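Hurnberg opens its new reuse room and longer recycling hours from April

For immediate release

Hurnberg Parish Council is very pleased to let residents know that the household recycling yard on Flakberg Lane will keep longer opening hours from the beginning of April, and that a brand new reuse room will open its doors on the same morning. We know that a good many of you have been asking when this would happen (some of you at every open evening since last summer!), and we are delighted to be able to give a proper answer at last.

The yard will open at 8 a.m. and close at 6 p.m. through the spring and summer months, with the last car let in at 5.45 p.m. The old hours, which had the gates shut by mid-afternoon, were set when the yard took little more than bottles and newspaper, and they have been hard on anyone who works a full day or has children to collect from school. Winter hours will be looked at again in the autumn, once we have seen how the longer day suits everybody.

The reuse room stands just inside the gate, in what used to be the paint store, and has 116 shelf spaces for small household things that still have plenty of life left in them. Residents may bring boxes, tins, pouches, crockery, books, toys, picture frames, lampshades and the like, and may take home up to 4 items on each visit without charge. Please hand things in at the counter and leave the shelves to the yard staff, who will look each item over before it goes out.
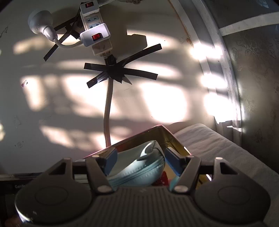
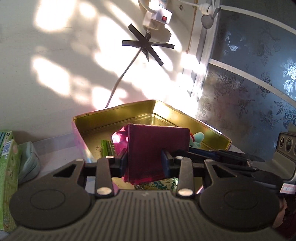 A box in the first picture; a fabric pouch and a metal tin in the second.

We should say a word about what the room is unable to accept. Mattresses, car parts, gas bottles, medicines and anything with a cracked screen will have to go elsewhere, and the staff at the gate have a printed sheet showing where. Electrical items may be left in the marked cage beside the weighbridge, where they will be tested by Berkex, the firm that also looks after our glass and metal skips. Garden waste goes to the far bay as before, and there is no change at all to the kerbside collections, so please carry on putting your bins out just as you do now.

Entry to the yard is by permit, as it has been for many years. Existing permits remain good until they run out and there is no need to apply afresh. New residents can ask for one at the parish office or at the Ratanaporn community hall, bringing something that shows their address. The first permit for each household is free, and a replacement for a lost one costs £20. Trade waste cannot be taken under a household permit, and we would be grateful if builders and gardeners would use the commercial site instead.

The work has been paid for out of the parish improvement fund, with a further £2000 set aside for new signs, a handrail and better lighting by the steps. Visitors may find the left-hand lane coned off for part of March while the lighting goes in, and we thank you kindly for bearing with us.

On the opening morning there will be tea and cake in the reuse room from 10 a.m. until noon, and everyone from the parish is most welcome, whether or not they have anything to bring.

Notes to editors

Hurnberg Recycling Yard is run by Hurnberg Parish Council for residents of Hurnberg and the Flakberg Lane cottages. Questions about permits, opening hours or the reuse room may be put to the parish office in person, by letter or by telephone on any working morning. Large-print copies of this notice are available from the same office.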